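Collecting demonstrations for a two-arm microwave task

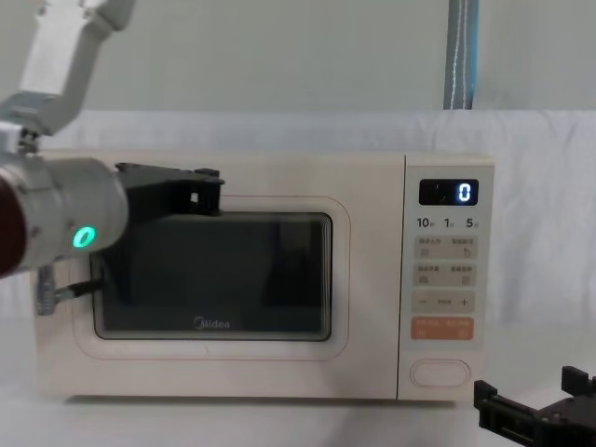 Posted in December by the author | Filed under: data collection, manipulation | 4 comments

The set for the microwave task stands at 3,264 episodes as of last night. These are notes on how they are recorded, mostly so that I can find the settings again.

The appliance is a cream Midea with the door on the left and the controls in a strip on the right. The door release is an oval button near the bottom of that strip. I picked a split of labor early on: the left arm deals with the door, the right arm deals with the buttons. In the starting pose the right gripper waits low, near the oval button, and the left one is up by the top corner of the door. Starting poses are jittered a little between episodes. Without the jitter, the first policy learned the opening motion as a fixed path and missed the button whenever the microwave had been nudged.

The white table and cloth backdrop stay the same for this batch. Background changes come in the next one, after the base policy trains cleanly.

Episodes are recorded with Vallell, which writes joint positions, gripper state and video on one clock. Labels go in afterward with Nadel. Each episode gets a start mark, a contact mark, an end mark and a pass or fail. I keep the fails. They go in a separate folder and are used only for the success classifier.

Settings that changed since the last post:

Left gripper closing speed is down to 2 on the controller scale. At 4 it bounced off the door edge.

The display reading is now logged at the start of every episode. Normal is 0. Any other value means the previous reset was incomplete, and the episode is dropped.

Operators switch after 9 episodes in a row. Past that, the paths get shorter and sloppier, and the model copies the sloppiness.

The plus and minus pad is still a problem. The two signs share one panel, and a gripper finger is wide compared with the target. I tried pressing with the corner of the finger, which works under teleoperation and fails in playback when the wrist angle drifts. Next I will try a slower approach with a short pause before contact.

Training runs on the Valtisura machine overnight. Loss curves will go in the next post, along with the camera calibration script.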